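4. Public Demonstration at the Drarkari Site

4.1 Purpose and setting

The open day held at the Drarkari site on 22 February 2020 served two purposes. The first was to let residents, students and staff from partner institutions see household manipulation work in the rooms where it is normally carried out. The second was to learn whether the presence of visitors changes the way operators plan and run a session. The second question is the subject of this section. Results on task performance under ordinary conditions were given in Section 3 and are repeated only where a comparison is needed.

The site consists of a furnished apartment on the ground floor of the Pisharody building. It was fitted out under the Prirkura program for work on everyday tasks such as making a bed, hanging up clothing and putting away items left on a table. Visitors were admitted in groups that never exceeded 20 persons. Each group received a short safety talk in the hallway before going in, and each was accompanied by one guide who had no part in running the robot. The guide answered general questions so that the operator would not have to.

The bedroom was chosen for the main demonstration after a trial run earlier in February. The kitchen had been considered, but its narrow entrance allowed only a few people to watch at a time, and guests at the back of the group could follow very little. The bedroom has a wide doorway, and the bed can be reached from one side while the viewing area is kept on the other. The room was otherwise left as it is used in daily sessions.

4.2 Task and procedure

Visitors were told that they would watch a humanoid robot handle soft goods on and near a bed. Soft goods were preferred over rigid items for this occasion. Earlier visits had shown that guests tend to underestimate how hard it is to work with a pillow or a length of webbing, both of which change shape under the hand, and the site staff wished to make that difficulty plain. The strap task was included for the same reason. A strap has no single correct grasp, it folds over itself, and it gives little resistance when pressed against a yielding surface.

The working position is shown in Figure 4. The bed at the site stands at a height that leaves the robot with limited reach over the mattress when its feet are on the floor. A raised standing surface was therefore put in place for the demonstration. This brought the shoulder higher above the work and let the arm come down on the pillows at an angle, a posture that the operators had found easier to control in practice sessions.

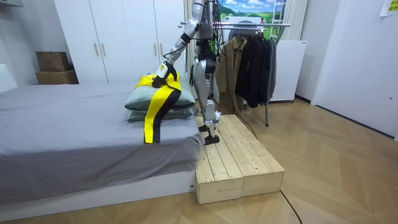

Figure 4. The robot at the foot of the bed, standing on the wooden platform, with one hand pressing on the yellow-and-black strap at the top of the pillow stack.

Each run began with the robot already on the platform. Placing it there was done before the group entered, and the step up was not part of the program. The operator then announced the start of the run, and the guide repeated the announcement for those standing in the doorway. Runs were ended by the operator on completion of the task, on loss of the item, or on request from the guide. No run was allowed to continue while a visitor was inside the marked working area.

The operator's station was set up out of the direct view of most guests. Several of them asked where the operator was, and the guides reported that this was the most common question of the day. In later visits the station has been moved to a place where it can be seen from the doorway – a small change that has made the opening talk shorter.

4.3 Observations

The site log for the day holds 48 runs of the strap task. For comparison, the log for ordinary sessions in the same room held 1625 runs at the close of the previous day, so that the total after the open day came to 1673. The demonstration runs are thus a small part of the whole, and the findings below should be read as notes from practice. They are not offered as a statistical result.

Three points were recorded by the operators in their written comments. First, operators moved more slowly when a group was present, above all in the approach to the pillows. They explained that a slow approach looked safer and gave the guide time to describe what was about to happen. Second, they were less willing to try a new grasp after a slip and more often returned to one they had used before. Third, they tended to hold contact with the item longer than needed. One operator wrote: "I kept the hand down on the strap until I was sure people had seen it." This habit was not found in the comments from ordinary sessions.

The guides, for their part, noted that visitors paid close attention to the hand and very little to the legs. Questions about balance were rare, although standing on a raised surface while reaching forward places clear demands on the whole body. When a guide pointed to the feet, the group usually looked there for a moment and then went back to watching the pillows. The staff from Triketon, who attended as technical partners, had expected the opposite and had prepared a handout on standing control. Few copies were taken.

Noise was a further matter. The bedroom is small, and conversation in the doorway carried easily to the operator's station. Two operators asked for a headset after their first group. Others preferred to hear the room and said that remarks from the guests helped them judge when to pause.

4.4 Use of the demonstration data

Recordings from the open day have been kept apart from the main collection and carry their own label in the log. Given the slower approach and the longer contact described above, mixing them with ordinary runs could affect any model that learns timing from the data. They remain available to project members for work on operator behavior, and the written comments are stored with them. Voices of visitors were removed from the audio before storage, as stated in the notice posted at the entrance.

The procedure used on this occasion has since been adopted for all visits to the site, with the change to the operator's station noted in Section 4.2. Group size and the rule on the marked working area are unchanged.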